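Dindthorpe, May 2024

Station 18 ran on a two-part cycle. The arms folded; the operator inspected. Before Seltus installed the cell, the operator had folded as well, and the job card still listed both tasks, with a line drawn through the first.

She logged in at the start of the shift. The screen gave the batch as 1614, mixed linens, for the Arroyo hotel contract. Her target was 115 pieces an hour. By hand it had been lower, and she had met it without looking at a screen.

The procedure for a rejected fold was short. Press hold. Open the piece. Lay it flat. Press resume. Step back behind the line. She was not to finish the fold herself, although it took her 2 seconds and took the arms a good deal longer. A fold done by hand was recorded as a fault.

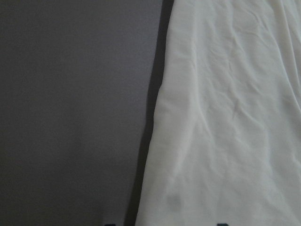
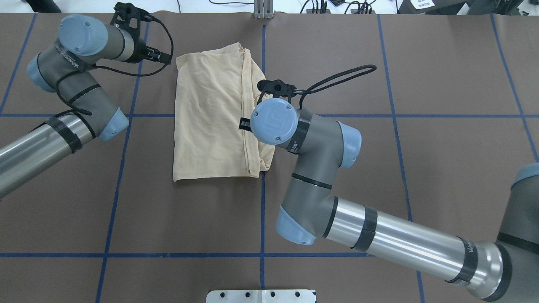 The work passed between cloth lying lightly rumpled by a plain gray surface and cloth folded on a table with a grid of blue tape.

Who decides that a fold is good enough?
The operator does, and the system keeps her decision as a setting for later batches.

She had understood this in the first week. Each time she pressed accept, the tolerance moved a little toward her own. Trukico, who ran the laundry, called it calibration and paid it at the inspection rate, a grade under folding.

Near the end of the shift she noticed that the arms had begun turning the left side in first. The manual specified the right. She had always started from the left, as her mother did. She checked the edge, found it square, and pressed accept.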